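Kuusisto open day, the new floor

I went out to the Kuusisto open day on 12/8/18 expecting to be sold something, and I was. The flyer promised "a working floor you can walk, sit on and question". Walking and sitting were fine. Questions got patchier treatment.

For anyone who hasn't been, Kuusisto is the old Belavex showroom at the back of the Urnach estate, past the tyre place and the tile outlet. Parking was a shambles. The sign said visitor bays to the left, and the left was a skip and two utes, so most of us ended up on the grass verge. Someone at the desk gave me a lanyard, a bottle of water and a program printed in grey on slightly lighter grey, and told me the first talk had been moved up by 35 minutes. I'd missed most of it.

The talk, or the tail end I caught, was given by Irja Manninen, who runs the fit-out side. Her case is that most shared workrooms are ruined by their floors: too hard, too shiny, too loud when anybody drops a spanner. She wants carpet in places where people have spent decades ripping carpet out. I'm not convinced, but she argued it well, and she didn't pretend that cleaning it was no trouble. A bloke near the front asked about solder burns and she said yes, it burns, you cut the piece out and put in another. Fair enough. I'd have liked to hear what a replacement costs. The price list had it under "on application", along with everything else I wanted to know.

After that we were let loose. The carpet is grey with a stripe in it, and I'll give them this much, it's a sensible colour. Cream carpet in a workroom is for brochures. Grey hides fluff, and a stripe gives you a line to set a bench against if you care about that kind of thing, and I do. Whether it still looks any good after a few years of boots is another matter, and an open day can't tell you.

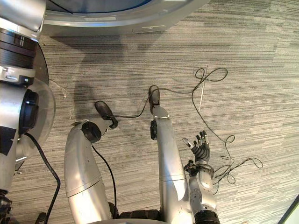
I asked twice about wear. The first person, a young fella with a tablet, read me the same paragraph I'd already read on the wall. The second was Azlan Rondonuwu, who did the installation, and he was better value. He told me the adhesive they started with, Trornden, was a mongrel to work with in cool weather and they'd had to lift one corner and do it again. He showed me the corner. I could find the join with my thumb, though I doubt I'd have noticed it standing up. He also reckons stripes are harder to lay than plain, as your eye picks up any drift straight away, and that whoever chose them had never been on their knees with a knife.

That was the best ten minutes of the visit and it wasn't on the program.

The sound claims I'm less sure of. There's a panel near the door that says the floor makes the room "calmer", with a graph that has no units on its vertical axis. I stood about with my eyes shut for a bit, feeling like a goose. It did seem quieter than the tiled foyer, but the foyer had the coffee machine and a queue in it, so I wouldn't hang much on that. If they were serious they'd lay half the room in something hard and let visitors hear the two side by side. I put that on the feedback form.

Sitting on it was pleasant enough. I'm 56 and getting down was easier than getting up. It's firm, with not much give under the backside, and I'd want a cushion for anything longer than tying a shoe. The brochure calls it "floor-level comfort" – I'd call it carpet.

Lunch was a sausage roll and a choice of two sauces, $6, cash only. Good sausage roll. The tea had been stewing since the doors opened.

The afternoon session was billed as a hands-on workshop and consisted of watching a video about offcuts. They say they take old pieces back, and I'd like to believe it. When I asked where the pieces go I was told "a partner", and when I asked which partner I was given a tote bag. I counted that as an answer and went back for another look at Azlan's corner.

So, is it worth the drive? From my side of town it was 75 kilometres each way, and I came home with the tote bag, a sample square and a quote form 11 questions too long. The sample has been under the back door mat since. The dog has been sick on it once and it came up all right with cold water and dish soap, so there's more data than I got off the wall panel.

They're running another open day in November. If you go, skip the video, wear trousers you can kneel in and find whoever laid the floor. Take cash for the sausage rolls and park on the verge from the start – the bays won't be clear.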